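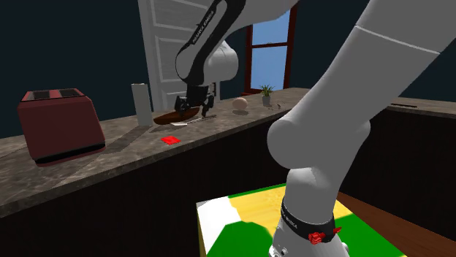
What is a kitchen countertop?
A kitchen countertop is the flat, raised work surface in a kitchen, usually set on top of base cabinets, where food is prepared and dishes and small appliances are kept.

Countertops are among the hardest-working surfaces in any home, and they come in a wonderful range of materials. Stone, wood, tile, steel, concrete and plastic laminate have all been used, sometimes several of them in one room. The word "worktop" is more common in British English, while "benchtop" is heard in Australia.

Origins
For most of history, cooks worked at a freestanding table. The fixed counter grew up alongside the fitted kitchen in the early twentieth century, when designers began joining the sink, stove and storage into one continuous run. It was a terrific change for anyone who had been carrying pots back and forth across a room!

Materials
Granite is very hard and shrugs off most scratches, though many types need to be sealed against stains. Marble is softer and reacts with acids such as lemon juice, leaving dull marks called etching. Bakers love it all the same, as it draws heat away from dough and makes rolling pastry a pleasure. Solid wood, often sold as butcher block, can be sanded and oiled again and again, so an old top can look splendid after decades of chopping.

Laminate is made by bonding layers of resin-soaked paper to a board. It is light, cheap and available in nearly any color, but a hot pan can scorch it. Engineered quartz is ground stone held together with resin. It needs no sealing, yet it also dislikes strong heat.

Edges and height
Standard counters in the United States stand 36 inches from the floor. The front edge may be square, rounded (bullnose) or cut in a more elaborate curve known as an ogee.

The Drinitz collection
One of the liveliest small collections on the subject is the Drinitz Worktop Archive, founded by the historian Esperanza Strickland. It holds 494 samples from 70 makers, including a fine set of speckled laminates by Julier and 3 rare tile panels from the Ghanem workshop. The sample drawers can be pulled out and touched, a real treat for anyone who cares about surfaces. The catalog was last revised on 17/03/2021.

See also
Backsplash
Butcher block
Fitted kitchen
Kitchen island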